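Lever @ Sedgwick shed
Thread, because a few of you asked why I was swearing about bin picking at lunch. Get a cuppa. 1/11

So we've got this arm reaching into a deep grey bin, picking out odds and ends. Has to cope with stuff it's never met before. The job's called Pallari, and I've been babysitting it since June. 2/11

Overnight run was 1596 picks. I came in feeling pretty smug about it (first mistake). Then I opened the log and there were 139 protective stops in there, nearly all of them in the last couple of hours. It stops, it clears itself, it has another go, it stops again. Poor thing. 3/11

My first guess was the gripper fingers, so I had them off, cleaned them, put them back on and checked the centre line. Felt great. Ran it again. Stopped on the fourth pick, reaching for something near a wall. Excellent use of a morning! 4/11

Magdy Salem wandered over with his toast and asked if I'd looked at which way the wrist was turned each time it stopped. I had not. Went back through the log and yep, same direction every time, wound round nearly as far as it'll go. 5/11

It was the cables. There's a fat bundle of them looping round the last joint, plus a hose, and I'd retied the lot a bit snugger a while back so it'd stop flopping into the bin. Snug was fine with the arm up high. Down low with the wrist wound round, it pulled tight and the arm read that as hitting something. 6/11

Which, fair enough, it's doing its job. The bit that gave me a fright was one of the leads. Rubbed shiny on one side, and when I bent it the jacket had a split in it more than 16 mm long. I'd been happily hitting resume on that from my chair. 7/11

So that's my safety lesson for the month. Two stops in the same pose and I walk over and look at it, with the arm locked out before my hands go anywhere near the bin. I knew that already! I've got it written on a card! 8/11

Fix so far: new lead, longer loop at the wrist, ties moved back up the arm, and a software limit so it can't wind itself round that far. The planner grumbles and takes the long way about now and then. I can live with slow. 9/11

Still not thrilled with the loop. Too short and we're back to stops, too long and it sags into whatever we've chucked in there (toy bricks, bits of foil, you name it). Cima do a swivel thing that might sort it, but I'd have to ask for money and I'm not feeling brave today. If you've dressed cables on an arm that works down inside a bin, please tell me what you did. 10/11

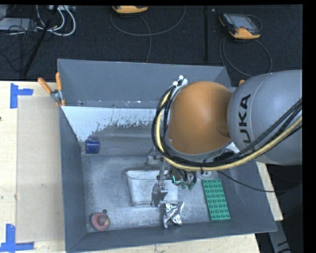
Replies I've had so far, and what I reckon
Three of you said spring retractor. Keen, but I'm worried about it tugging on the wrist when it's right down at the bottom. Going to borrow one and see. Will add to this thread when I've got numbers. 11/11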